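Garment Repair and Alteration Service: Frequently Asked Questions

Which garments do you accept?
Shirts, trousers, skirts, dresses, unlined jackets and knitwear. We do not accept leather, fur, waxed cotton or anything with a bonded waterproof membrane. Lined coats are taken at the Fudcombe counter only, after inspection.

Do items need to be washed first?
Yes. Items must be clean and fully dry. Soiled items are returned unrepaired and the return postage is charged to the account.

Should I iron or fold the garment before sending it?
No. Every item is pressed before measuring, so creases picked up in transit make no difference. Remove pins, brooches and detachable belts. Empty all pockets.

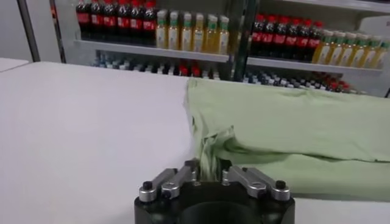
How do I mark the area to be repaired?
Use a safety pin or a short length of contrasting thread, tacked loosely. Do not use ballpoint, felt-tip or adhesive tape. For hems, state the finished length in centimetres, measured on the inside leg for trousers and from the waistband for skirts.

What is the size limit for a darn?
Holes up to 40 mm across can be darned. Larger holes are patched from the inside, using fabric from the hem or facing where there is enough of it. If there is not, we will contact you with a choice of cloth before cutting.

Will the thread match?
We match to the nearest stock shade in daylight. Faded garments are matched to the area around the repair – not to the original colour under the collar or inside the seam.

How long does a repair take?
Six working days from receipt for hems, buttons and seams. Darning and zip replacement take longer, and the date is given on your receipt. Parcels for the Tistcombe workshop should be marked for Comfort Essien, with the order number on the outside.

What if the repair fails?
Return the item within 40 days with the receipt. Failed stitching is redone free of charge. New damage next to a repair is treated as a new order.

Page last revised May 10, 2018.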